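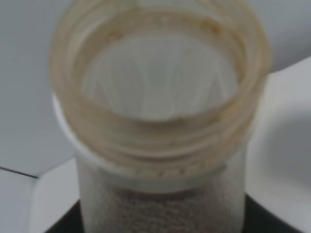 Wrist camera over the open jar, current mount, fixed focus

Wrist camera too close for threaded jars? Comparing two grippers

Posted by ntemba_lab
February 14, 2026

Hello all. I am comparing 2 grippers for opening and moving plastic jars with granular material inside. One is the Grillex parallel gripper, the other is the Flandow with three soft fingers. The arm and the controller stay the same for both.

My problem is more with the camera than with the fingers. At the approach position I get what you see in my first picture. The jar takes most of the view and the neck is soft. The threads have tan stains and my edge detector takes some of these stains for thread edges, so the circle it fits is shifted to the upper right, where the stain is strongest. With a clean jar I did not have this.

Is it better to move the camera back on the wrist, or to change the lens? I would like to keep the short mount because of the cable.

Njoroge

Reply from rawiri_w

Move it back. Your lens is focused for a longer distance than you are using it at, and no software will repair that. Do you know the focus distance of the module?

Reply from ntemba_lab

The supplier sheet does not say. I have asked them in May already and received only the same sheet again.

Reply from G.Makori

I don't agree with Rawiri that it must be moved. Look at the lower part of the jar: the grains behind the wall can be seen as speckles, and they get more distinct toward the bottom. So there is some detail to work with. I would take the jar pose from one image at a higher position, then go down without vision. For a parallel gripper this is enough if the jar does not slide.

Which gripper is on the arm in this picture? I can't see any fingers.

Reply from ntemba_lab

It is the Grillex, opened wide. The fingers come into view only when they close, and this is another thing I don't like. With the Flandow one finger is always in the image. It covers a part of the neck but at least I know where it is.

Reply from rawiri_w

Gladys, "if the jar does not slide" is a big if. A full jar, maybe. When it is half empty it moves as soon as one finger touches before the other. I had this on the Pugh arm all last winter. Also the speckles tell you nothing about where the mouth is.

Reply from G.Makori

The mouth you take from the higher image, as I wrote. And fingers which touch at different times are a centering problem. The soft three-finger one forgives more there, I accept that.

Reply from nsang

I have the Flandow at work. It holds frosted plastic well but it is weak in twisting. For the lid I had to go back to hard fingers with rubber pads. My log has 593 grasps on jars with the lid on, and nearly all the failures are from the twist, very few from the lift. If Njoroge wants to open the jars also, I would choose the Grillex and solve the camera separately.

For the stains: fit the inner lip of the mouth and ignore the threads. In your picture the inside is bright and pale, and the lip has a thin tan line at its lower edge. That is a better contrast than these rings. Fit an ellipse, it is a little flattened from your angle.

Reply from ntemba_lab

Thank you Nassoro, I did not think of the inner lip. There is a small dark notch in the line near the center, I hope it does not disturb the fit. I will try with the RANSAC from the Onstead library, 1000 iterations.

Reply from nsang

One notch will be treated as an outlier. Put a limit on the axis ratio, otherwise it may jump to a thread ring.

Reply from rawiri_w

Fine, but I still say buy a 3 cm spacer and a longer cable. You will come back to this thread when the light changes.

Reply from ntemba_lab

The cable is ordered too, Rawiri. First I test the lip with the mount as it is, then I will post the numbers for both grippers.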